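Curnirton Opens the Doors of Its New College, and the Argument Comes Along

I had read so much about the fight over where the Vernness college should go that I half expected a muddy field with a sign in it. What I got on open day was a real building, good coffee, and 616 visitors signed in by lunchtime, a fair few of them still grumbling that Triltau should have won.

Councilor Eulalia Maldonado, who voted for Curnirton in August, stood by the front door and shook every hand that came her way.

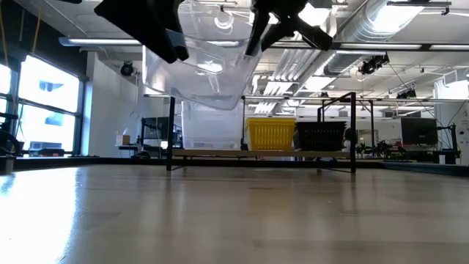 Her old rival Boris Stojanovska came too, which I thought was decent of him. He told me he still wants a second campus in Triltau, and that 3,286 people have signed his petition - he had the pages with him in a folder! The two of them ended up at the same table over soup, talking bus routes. The first classes start with 18 teachers, and the council takes up the petition again in 14 days.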